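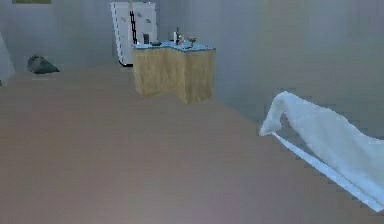 Hi Keegan,

August went to the simulated kitchen, so that's most of what I've got for you. We promised Vastument 1,000 examples of picking things up off a cluttered counter, and I'm happy to say we now have all 1,000 recorded! Sorting them is slower (I'm going through the replays myself, usually with coffee, and my eyes give out by 3 p.m.). So far I've thrown out 13, mostly runs where the arm stalled on the way over.

The goblet is still my favorite. It has a thin stem and a wide bowl, and everyone who drives the arm wants to grab it somewhere different – which I think is great for the training set, though Viltthorpe would like us to settle on one style. Can we talk about that before I write the instructions for the next batch?
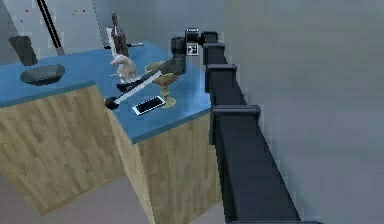

Gripper at the rim of the goblet, with the rabbit figurine and a phone close by on the counter.

Money is fine, we're a little under on computing time. What I still need from you is a yes on the second room layout, and the Mühlbauer paperwork signed. I'll start the first training run on the sorted examples as soon as the last replays are checked.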